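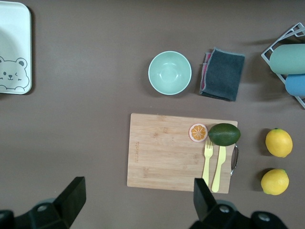 **From:** Ottó Kovács
**To:** Plenemow cell-practice list
**Date:** August 20, 2019
**Subject:** Re: Draft 2 of the tabletop rules, comments wanted

Dear all,

thank you for the many answers to the first draft. I was on vacation for most of July, so I read them all in one evening and I ask your patience if I mix up who said what. Glenys wrote the longest one, and I will answer it in parts.

> On the table rules: I think we are asking for too much. Draft 1 says that every object must be measured to its place before each run. At Trellevden we tried this for a week and the operators hated it. They spent more time with the ruler than with the arm. I would like a rule that says what must be *free*, and leaves the rest to the person at the table.
>
> Also, please say something about people walking behind the cells. In our hall the next cell is very near, and the draft reads as if each robot lives alone in a room.
>
> Glenys Lowther

I agree with the first point, and I have rewritten the section. The second is harder, and I come to it below.

## Table rules, new text

1. Before a run starts, the operator moves the arm by hand or at low speed over the whole table, and looks if the fingers can reach every object without pushing another one. If they cannot, the object is moved. No ruler is necessary.
2. Small objects may lie on a cutting board or in a bowl, if the task says so. A fork or knife lies flat and does not stick out over the edge of the table.
3. Cloths are folded before the run. A loose corner which hangs over the table edge is a reason to stop. We had one case at Pearce where a finger caught a towel and pulled a full dish rack with it.
4. A rack that holds cups is treated as one heavy object. The weight limit is now 400 g for anything the gripper lifts, and the rack is over this, so the arm may take a cup out of it but may not lift the rack itself.
5. Real fruit and toy fruit are not mixed in the same session. The log must say which kind was used. I know that some of you find this too strict, but last winter we compared grip force between two sites and lost many days before we understood that one site had real lemons.
6. Plates stay clear of the table edge where the arm is mounted. The cables must be able to move when the arm bends its elbow, and they must not pass over the plate. Food props which lean on each other, for example a slice of bread standing against other slices, are allowed. If they fall, the operator stops the arm first and then puts them back by hand.

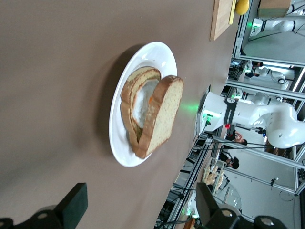

## People near the cells

Glenys is right that draft 1 was written for one robot in one room. Stesov sent me their hall plan and there it is the same as in Trellevden: several arms, metal frames between them, and colleagues who work behind.

My proposal is the following. The walking path behind a frame is 600 mm wide at minimum, measured from the outer side of the profile and not from the arm. Cables on the floor do not cross this path without a cover. A person who must enter the reach of an arm says it aloud to the operator, waits for the answer, and only then goes in. The indicator lights at the base are not enough as an answer. Different sites use different colors, and visitors do not know them.

There was a question if the path may be narrower when the neighbor arm is switched off. I would say no. An arm that is off in the morning can be on in the afternoon, and the tape on the floor stays where it is.

## What is still open

- Stopping distance. Pearce wants a number, Stesov wants a test. I have no strong opinion, but a number without a speed next to it is of no use to me.
- Who signs the log when the operator changes in the middle of a session. Draft 2 says both. Is this practical?
- Gripper pads. I would like each site to tell me how often they change them. We change them after 600 runs, and I cannot find any more who decided this.

Please answer on the list and not only to me, so that Glenys can put the changes in the shared file. If you disagree with a rule, it helps very much when you write also the sentence you would like to have in its place.

With kind regards,
Ottó Kovács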